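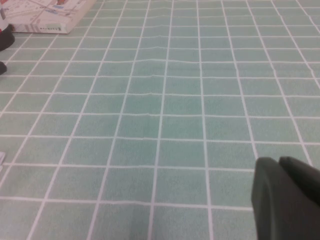 민트색 바탕에 가는 흰 줄이 격자로 들어간 식탁보 무늬.

격자무늬(格子무늬)

격자무늬는 가로줄과 세로줄이 일정한 간격으로 만나서 네모 칸을 만드는 무늬를 통틀어 부르는 말이에요. 체크무늬, 바둑판무늬, 모눈무늬 같은 이름이 다 이 근처에 모여 있는데, 솔직히 저도 이 항목을 쓰기 전까지는 대충 섞어 불렀습니다. 옷 가게에서는 체크, 벽지 가게에서는 격자, 문구점에서는 모눈이라고 하니까 헷갈릴 만도 하죠. 이 글에서는 천과 식탁보 쪽을 중심으로 쓰고, 건축이나 수학 쪽 격자는 필요한 만큼만 건드릴게요.

이름

'격자'는 원래 나무 오리를 가로세로로 짜서 만든 창살이나 문살을 가리키는 말이에요. 우리 한옥의 창호를 떠올리면 바로 감이 옵니다. 창살 가운데 가로살과 세로살을 같은 간격으로 촘촘히 짠 것은 정자살 또는 우물살이라고 부르는데, 우물 정(井) 자를 닮아서 붙은 이름이래요. 저는 이 '우물살'이라는 말이 참 좋아요. 할머니 댁 문이 딱 그랬거든요(손가락으로 창호지를 뚫다가 혼난 기억까지 세트로 따라옵니다).

'체크'는 영어에서 왔고, 그 말의 뿌리를 거슬러 올라가면 체스판이 나와요. 칸마다 색이 번갈아 바뀌는 무늬가 본래 뜻에 가깝지만 우리말에서는 훨씬 넓게 쓰입니다. 줄만 그어져 있고 칸 색이 다 같아도 그냥 체크라고 하잖아요. 틀렸다고 고쳐 주는 분도 가끔 계신데, 저는 이미 굳어진 말이라고 보는 편이에요.

종류

천에서 자주 만나는 격자무늬를 제 나름대로 나누면 이렇습니다. 사전마다 구분이 조금씩 달라요.

깅엄. 흰색과 다른 색 하나를 같은 너비로 엮은 무늬예요. 두 줄이 겹치는 자리는 진하고, 한 줄만 지나가는 자리는 중간색, 나머지는 흰색이 됩니다. 소풍 돗자리 하면 떠오르는 그 빨간 체크가 대개 깅엄이죠.

타탄. 여러 색의 줄이 너비를 달리하며 반복되는 무늬로, 스코틀랜드의 킬트로 유명합니다. 가로와 세로의 줄 순서가 같은 경우가 많아요.

윈도페인. 이름 그대로 창유리 모양이에요. 한 가지 바탕색 위에 가는 줄이 큼직한 칸을 만듭니다. 정장 옷감에 많이 쓰이고, 줄이 가늘어서 멀리서 보면 민무늬 같기도 해요. 저는 이 무늬 재킷을 한 벌 샀다가 단추 자리에서 줄이 어긋난 걸 발견하고 며칠을 끙끙댔습니다.

태터솔. 밝은 바탕에 두 가지 색의 가는 줄이 번갈아 지나가요. 셔츠에서 자주 보입니다.

그래프 체크. 모눈종이처럼 가는 한 색 줄이 고르게 지나가는 무늬예요. 윈도페인보다 칸이 작은 것을 이렇게 부르지만, 어디서부터 작다고 할지는 파는 사람 마음입니다.

짜기와 찍기

격자를 천에 넣는 방법은 크게 2가지예요. 색실을 날실과 씨실에 미리 배치해서 짜는 방법이 있고, 다 짠 천 위에 무늬를 찍는 방법이 있습니다. 앞의 것을 선염, 뒤의 것을 날염이라고 해요. 선염은 앞뒤가 거의 같아 보이고 줄이 실을 따라가기 때문에 천을 자를 때 길잡이가 됩니다. 날염은 값이 싸고 색을 마음대로 고를 수 있는 대신, 찍을 때 천이 살짝 틀어져 있었다면 줄도 그대로 비뚤어져요.

이 이야기를 제게 제일 열심히 해 준 사람이 직물 가게 시라지(Shirazi)의 바흐만 파크자드(Bahman Pakzad) 씨입니다. 이분은 천을 사러 가면 꼭 모서리를 잡고 실 한 올을 뽑아 보여 줘요. 실이 빠진 자리와 인쇄된 줄이 나란하면 잘 찍은 천이고, 점점 벌어지면 식탁보로 만들었을 때 한쪽이 기울어 보인다고요. 그날 저는 원래 냅킨감만 사러 갔는데 견본첩을 끝까지 넘겨 봤지 뭐예요! 견본이 모두 168장이었고, 그중에 격자만 29장이었습니다. 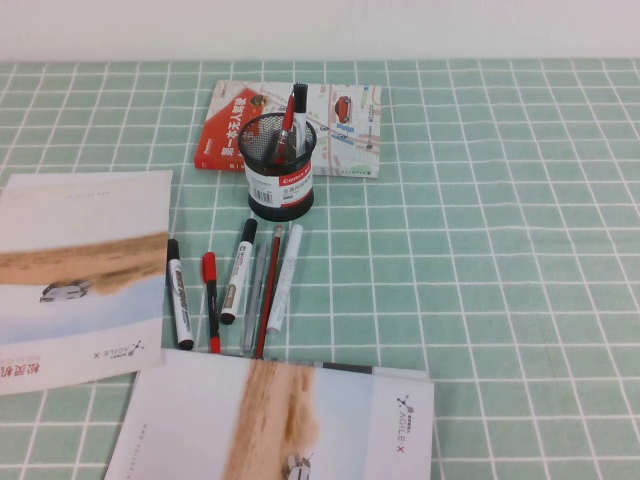 견본첩에서 제가 고른 건 워니스(Wornis)라는 이름이 붙은 원단이었어요. 옆에 있던 파시크(Pasik)도 끝까지 고민했는데, 칸이 너무 커서 작은 상에 깔면 몇 칸 들어가지도 않겠더라고요. 칸 크기는 까는 자리에 맞춰 고르는 게 좋습니다. 큰 상에 아주 잔 격자를 깔면 눈이 어른거리고, 작은 상에 큰 격자를 깔면 무늬가 아니라 그냥 줄 몇 개로 보여요.

식탁보로 쓸 때

격자 식탁보는 깔기가 쉬운 듯하면서 은근히 까다로워요. 민무늬라면 조금 삐뚤어도 모르는데, 격자는 상 모서리와 줄이 어긋나면 바로 티가 납니다. 저는 먼저 긴 변에 줄 하나를 맞추고, 그다음에 짧은 변을 당겨요. 양쪽을 동시에 맞추려고 하면 가운데가 울어요.

재단할 때도 줄을 따라 자르면 편하지만, 가장자리에 반쪽짜리 칸이 남지 않게 하려면 시접까지 미리 계산해야 합니다. 두 폭을 이어 붙일 때는 한 칸만큼 여유를 더 두세요. 저는 이걸 몰라서 첫 식탁보를 러너로 줄여 썼습니다(지금도 잘 쓰고 있어요).

색은 취향이지만, 줄과 바탕의 밝기 차이가 작을수록 그릇이 돋보이는 것 같아요. 빨강과 하양처럼 차이가 크면 식탁보가 주인공이 되고요. 얼룩도 생각보다 변수예요. 잔무늬는 작은 얼룩을 꽤 숨겨 주는데, 넓은 칸에 줄만 가는 무늬는 칸 한가운데 떨어진 간장 한 방울이 그대로 드러납니다.

원근과 격자

격자는 그림 배울 때도 만나요. 바닥에 똑같은 네모를 깔아 놓고 비스듬히 내려다보면 가까운 칸은 크고 먼 칸은 납작해지죠. 나란한 줄들은 멀어질수록 한 점으로 모이는 것처럼 보이고요. 르네상스 시대 그림에 바둑판 같은 바닥이 자주 나오는 데에도 이런 사정이 있습니다. 칸이 줄어드는 비율만 잘 잡으면 보는 사람이 방의 깊이를 금방 느끼니까요. 미술 학원에서 이걸 연습할 때 저는 늘 먼 칸을 너무 크게 그렸어요.

밑그림을 키워 옮길 때 쓰는 모눈 방법도 있어요. 원본에 칸을 긋고, 큰 종이에 같은 수의 칸을 그은 다음, 한 칸씩 옮겨 그리는 겁니다. 자수 도안 모임 피디아(Pidia)에서는 지금도 이 방법을 쓰는데, 제가 본 것 중 제일 큰 도안은 776칸짜리였어요. 십자수 하시는 분들께는 별것 아닌 숫자겠지만요.

같이 볼 만한 항목

깅엄, 타탄, 선염, 날염, 창호, 모눈종이, 원근법

마지막으로 고친 날: 2026년 4월 13일. 깅엄과 비시 체크를 따로 나눌지는 아직 못 정했고, 조각보 쪽 내용은 자료를 더 읽고 나서 덧붙일게요.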